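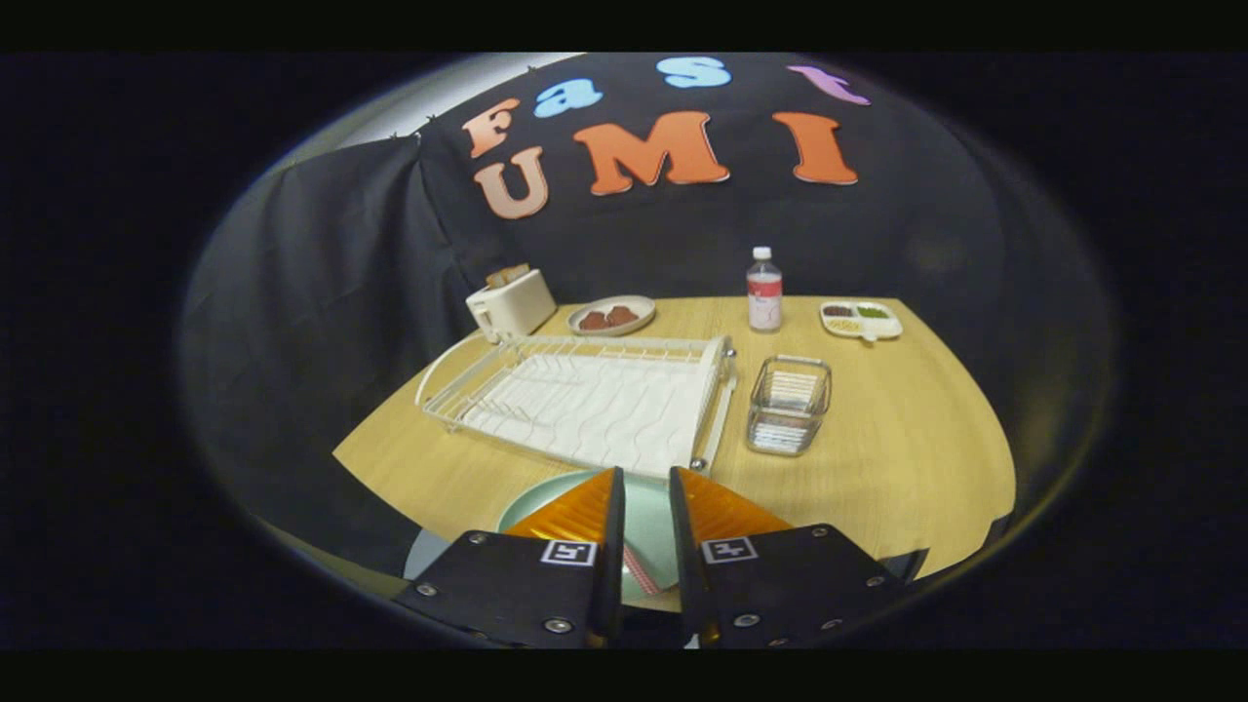

3 min read

Replacing missing pieces from an inherited dinner service

I am responsible for the dining room of a residential home in Rollville. In April the home received a dinner service by bequest, and the inventory lists 188 pieces. A number of side plates are chipped and must be withdrawn from use. The maker's mark reads Costello, with the date 1928 beneath it. Is it advisable to seek matching replacements, or should the service be supplemented with modern ware? Guidance on dishwashers would also be appreciated.
Valbona Kadrić

We use cookies to remember your preferences. Accept / Manage settings

2 replies

Joar Halvorsen
It is recommended that you first establish the pattern number, normally painted by hand near the mark. Dealers file their stock by this number, and an inquiry without it will seldom receive a reply. Please also measure one plate of each size across the full width. Side plates from that period were made in several sizes that look alike in a photograph and do not stack together.

With regard to washing, any piece with gilding or painting over the glaze should be washed by hand in lukewarm water. Plain glazed pieces may tolerate a machine, but fine cracks in the glaze admit water and the stain is permanent. Pieces with such cracks should not be used for food.

For daily meals I would purchase modern plates and reserve the service for formal occasions. Our own institution did so after losing 7 soup bowls in one winter.

Gunnel Ljungberg
Skimby has a replacements counter. I paid 346 for a tureen there, without the lid. Kindly telephone before traveling, as the hours posted on the door are not correct.

Valbona Kadrić
Thank you both. The pattern number has been located under the gravy boat and I have written to Skimby.

Last edited 10th September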